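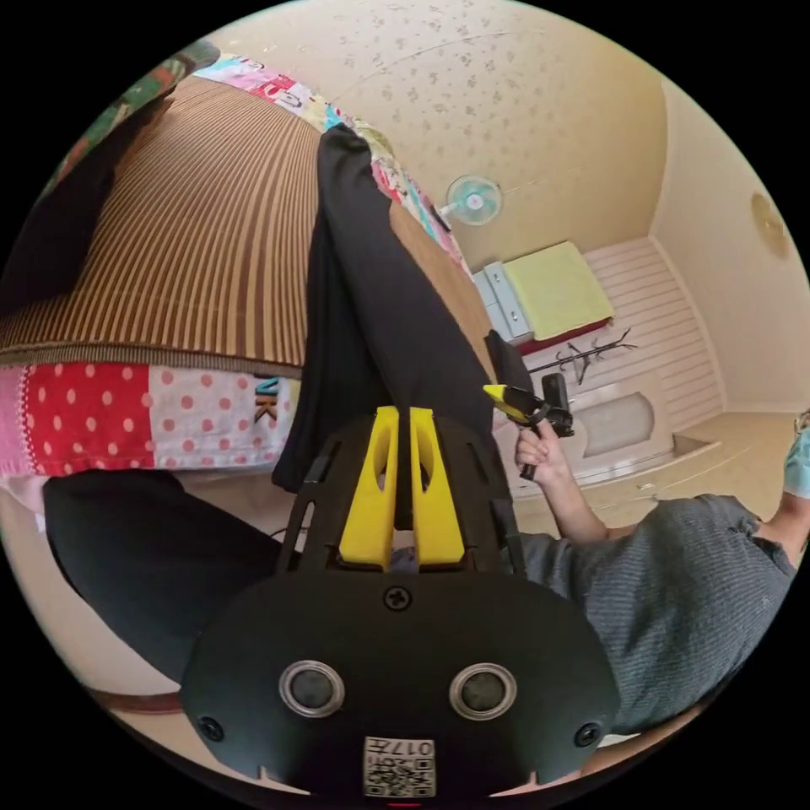
Two people, two grippers, one small bedroom.

Mar 9, 2026

I said in the last post that I would write up the result from the clothes work, so I'll do that now.

We wanted to know if a policy trained on hand-held gripper recordings gets better when the recordings come from real homes. Chin-lung Tsai built two training sets of 1000 episodes each. One came from the lab table, the other from lived-in rooms like this one. Same grippers, same jaws, same training settings. The full pool is 2153 episodes, and after Ngozi Garba went through it we kept 1928.

The filter mostly drops episodes where tracking fails. A gloved hand close over the jaws is hard on it, and so is a bright window behind them — both take away the fixed points the tracker needs.
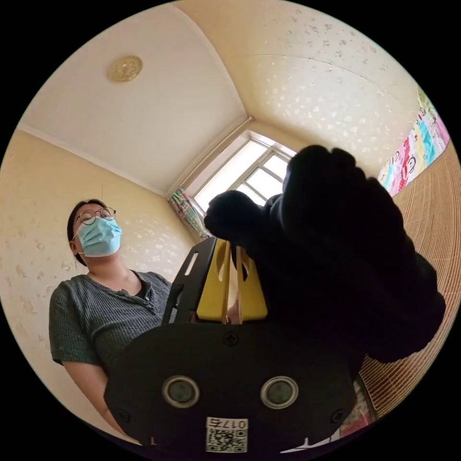
Black glove over the yellow jaws, daylight coming from the window behind.

We ran 196 test trials in a bedroom that was in neither set. The home policy finished more folds than the lab policy, and the gap was widest on patterned bedding. On plain bedding they were close. Kátia Amaral thinks the background is doing most of the work and the way people fold matters less. I lean her way, but we changed both at once, so this test can't settle it.

Dark clothes are still bad for both policies. They grab two layers of a black shirt and carry on as if it were one.
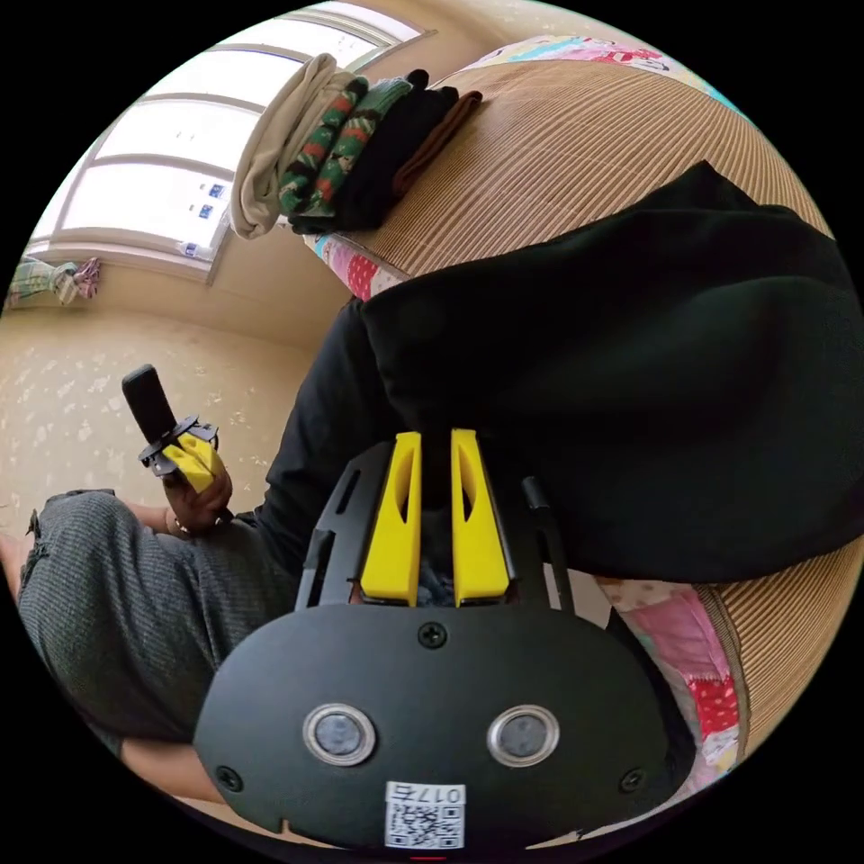

What we run next

Lab table again, with quilts and mats laid over it. If Kátia is right, that should close most of the gap. Donal Geraghty has the trial sheets and I'll post the numbers when he sends them back.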